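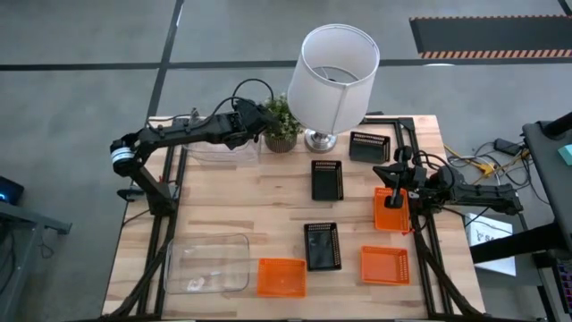
Notebook, bench 2, May

Continuing the basket set work from the last entry. The sorting layout is now close to final, so most of today went on the small containers and on where the plant and the lamp sit.

Baskets. Staying with the small rectangular open-weave type, three black and three orange. The Krishnan samples had solid walls and were easier to wipe out, but they slid when anything touched the rim and a small item in the corner was hard to see from the side. With the open weave you can tell at a glance whether a basket has something in it. The drawback is that thin items poke through and catch. Pens are the worst. Paper clips go in the clear container from now on.

Color convention, so that it is written down somewhere: orange is incoming, black is sorted. The April sheet has it the other way around for the first page and should be ignored. I have crossed it out in the binder but not in the shared copy.

Spacing. Tried the baskets close together first, then with a hand's width between them. Close together leaves more free wood but lifting one out drags the neighbor, because the weave on the long sides interlocks slightly. Hand's width it is. Do not line them up against the table edge. There is no lip on the wood and a basket that gets nudged will go over.

Tabletop. The grain runs in pale and darker strips, which turns out useful for putting things back in the same place without tape. I tried low-tack tape in the first week and it lifted some of the finish near the front, so no more tape. If a position has to be recorded, write down which dark strip the basket corner sits on, counting from the front. Wipe with a damp cloth only. The citrus cleaner from the Jerkier box leaves a film and the baskets then slide further than they should.

Lamp. Large white drum shade on the round silver base, toward the back. Moved twice today. In the first position the shade overhung a black basket and whoever was loading it kept brushing the fabric. Second position was too close to the back edge and the cord pulled tight. Current position is behind the middle black basket, and I would leave it there. The base is heavy enough. The shade is not well centered on its harness and tips if you take hold of it by the top rim, so move the lamp by the base. Bulb is a warm one and makes the orange weave look nearly brown in the evening. Swap for a neutral bulb before anyone does color matching after about 5 pm.

Plant. Left of the lamp. It is spreading outward faster than expected and some leaves now touch things they did not touch a month ago. Trimmed one stem. Water it at the sink and let it drain before it goes back – the woven-look pot has no saucer and I do not want a ring on the wood. The Druro order included a saucer in the right size according to the listing, but what arrived was too small. Returned.

Clear container. At the back, on the left. Currently holding overflow. Its rim is hard to see against the wood and I have knocked it with a sleeve more than once. A strip of colored tape on the rim would fix that, and tape on plastic is fine.

Parts count for the small items, taken before lunch. Stock book said 1,497 pieces across all bins. I sorted one bin completely and got 387, against a book figure that was 17 higher. Some of that will be washers stuck together and counted as one. I did not recheck. The other bins still need doing and I would not trust the total until they are. The Zutilus label sheets are printed, one label per bin, and are in the top drawer with the scale.

Floor. Swept. The gray concrete sheds fine dust near the door and it ends up on the undersides of the baskets, then on the wood. A mat at the door would help more than sweeping. Also checked the front corners of the frame where the angled braces come down. One bolt was a quarter turn loose, tightened. Check again when the table is next moved.

To do:
neutral bulb
saucer, measure the pot first
tape on the clear rim
fix the color convention in the shared copy
remaining bins, smallest first
mat for the door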